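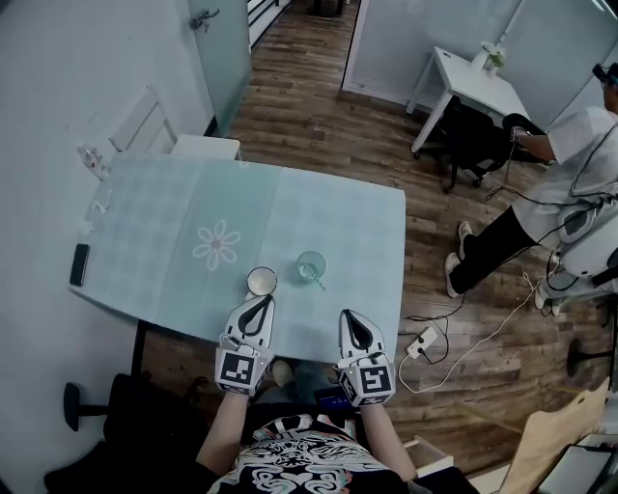
Looking after a pair of hand-held grippers
Speaker notes, Thursday afternoon session, Karnham
Dalva Medeiros

Slide 1. Title

Say who I am and where I work (Cloltilstead, the upkeep side). The talk is on keeping one pair of hand-held grippers in working order. I won't cover training or what happens to the recordings afterwards. Vega Arroyo is speaking on that after the break.

Questions at the end please, except if a word is unclear, then shout.

Slide 2. What a set is

One set is a left gripper, a right gripper, a headset, a back unit and the cables between them. We number the set as a whole. When we started, the left and right had separate numbers and got swapped between sets. The offsets are stored per pair, so a swapped left hand gives you positions that look fine on screen and are wrong by a finger's width.

Coloured tape on the inside of the handle now. Same colour both hands.

Slide 3. The day's routine

Walk through it slowly, people like to write this one down.

Before the first run: charge check, wipe the markers, wipe the lenses, open and close each gripper 16 times by hand. Listen while doing it. A dry slide makes a scraping noise well before it starts to stick.

Then the zero. Fingers fully closed, nothing between them, press and hold until the reading settles. Fully open, same again. Write both numbers on the sheet. If either is more than three counts off yesterday's, stop and look at the fingers.

At the end of the day: fingers off, wash in warm water with a little washing-up liquid, dry on a cloth overnight. No spirit on the fingers. Spirit is fine on the body.

Slide 4. Fingers

Most of our faults begin here. The finger is a soft part on a hard mount. It takes all the wear and it costs the least, so change it early.

Signs it's due: a nick along the tip edge, a shine on the inner face, or the two tips no longer meeting when closed. Hold it up to a window and look for light between the tips.

Changing one: two screws at the back, slide off, slide on, screws in by hand first and then a quarter turn with the driver. Don't use the electric driver. Amegashie, who make our mounts, will sell you threaded inserts if you've already used the electric driver. (Pause. I have bought a lot of inserts.)

Always change fingers in pairs and redo the zero afterwards.

Slide 5. Markers

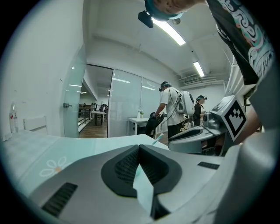
Set in use at table height, square marker on the second gripper turned towards the camera.

The marker is a printed black-and-white square and the white border counts as part of it. People trim the border to make it sit neatly on the plate. Please don't. The software needs the white edge to find the black one.

Three things go wrong. Corners lift. The face picks up grease from handling and starts to reflect the ceiling lights. Or the plate behind it gets knocked and the whole marker sits at a new angle.

Lifted corners: replace the marker, no glue on top of the old one. Grease: damp cloth, then dry cloth. Knocked plate: loosen, press it back against the stop, tighten, then run the marker check with the gripper held still on the stand.

Mention the lights. Long tube fittings overhead will put a bright bar across a glossy print when it is tilted. We went over to matt print in August and the drop-outs fell by nearly half. Carkus, the print shop we use, keeps our file, and they know to leave the border on.

Slide 6. Cables

Short slide. Cable runs down the side and not across the front of the body. Leave enough slack for a full reach forward, then clip it. Have the wearer reach to the far side of the table before you close the last clip.

Floor cables: power strip goes behind where people stand. Check the plugs are fully home after anyone has moved a chair. We had 14 stopped recordings in one month and most were a plug half out.

Slide 7. Table check

One test with ordinary things before the real work starts. We use a cup and a drinking glass. Close on the base of the cup, hold, let go. Repeat with the other hand on the glass. You want both tips to touch at the same moment. If one side arrives first the cup shifts before it is gripped, and you can feel it through the handle.

Start with them empty when you've just fitted new fingers.

Slide 8. The sheet

Show the blank sheet. Date, set number, zero closed, zero open, fingers changed yes or no, markers changed yes or no, initials. One line per day. Paper, on a clipboard, hung next to the chargers.

We tried a shared file first and it was filled in on Fridays from memory.

Spare copies of the sheet are on the desk by the door. Spare fingers are in the bag if anyone wants to handle a worn one next to a new one.

Slide 9. Questions

If asked about price: give the finger price only, the rest depends on the order. If asked about left-handed wearers: no change to the set, but redo the cable clips. Hand over to Vega.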